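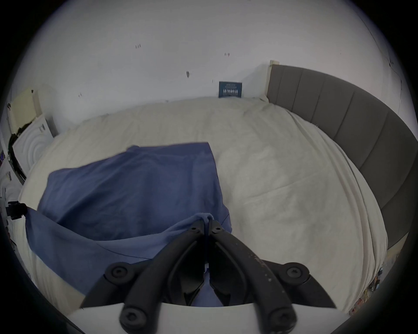

Equipment Plan and Budget for a Household Cloth-Handling Project

Final report, second-year design subject
Oduor Mabula and Zulema Ocampo
Nurnthorpe campus
November 22, 2025

1. Purpose

Our group was asked to plan the equipment for a small project on teaching a robot arm to pick up and fold cloth. We were not asked to build the arm or train it. The job was to work out what to buy, what to borrow and what to leave until next year, and to stay inside the amount the school had set. This report covers the hand-held grippers, the cloth and the bench hardware. The arm itself is being bought separately and is only mentioned where it affects our choices.

2. Starting point

In September we had one hand-held gripper on loan, a black two-fingered model with a white base plate. Most of our early trials were pinch grasps on loose cloth laid over a bed sheet, and these decided a lot of what follows. A bed gives a large soft surface at a realistic height, and none of it had to be bought.

Two things came up in the trials. The jaw tips need to meet evenly or a thin fold slips out. The linkage also works a little loose with use, so any gripper we buy has to have joints that a student can tighten with an ordinary hex key.

3. Options compared

We asked for quotes on two grippers, the Orkik and the Vastuneo Fang.

The Orkik is the cheaper of the two at $354 each. It comes assembled, the fingertips are held on by screws and can be changed, and the joints can be reached without taking off the base. Replacement fingertips are $39 a pair.

The Fang has a stiffer frame and a neater handle. Its fingertips are moulded as one piece with the arms, so a worn tip means replacing the whole arm. Zulema preferred the handle and said so in the group meeting. Oduor thought the cost of arms would catch up with us by second semester. We could not get a firm delivery date for the Fang, and that settled it.

4. Quantities

We recommend 3 Orkik grippers. Two would be in use at any one time and one would be kept as a spare. Sharing one gripper between two students was slow in the trials, mainly from waiting for footage to be copied over before the next person could start.

Fingertips wear faster than anything else. We have allowed one spare pair for each gripper.

Cloth was harder to plan than we expected. New fabric from the roll is stiff and all one size, and it doesn't behave like something that has been through the wash a few times. We put aside $100 for second-hand shirts, tea towels and pillowcases from op shops. Plain colours that stand out against a pale sheet are the first choice. Patterned cloth can come later.

5. Budget

Orkik grippers, 3 at $354: $1,062
Spare fingertips, 3 pairs at $39: $117
Second-hand cloth: $100
Total: $1,279

Hex keys, clamps and cables are already in the workshop and have not been costed. Storage is also left out – the second-year cupboard has a free shelf.

6. Risks

The main risk is that the arm arrives with a gripper of a different width. Recordings made with our hand-held units would then be less useful. We suggest holding the order until the arm supplier confirms the jaw opening in writing. Freight is included in the quoted prices, but the quotes lapse at the end of the year.

7. Recommendation

Buy the three Orkik grippers and the spare tips in one order once the jaw opening is confirmed. Start collecting cloth now. Return the loan gripper after the new ones have been checked against it.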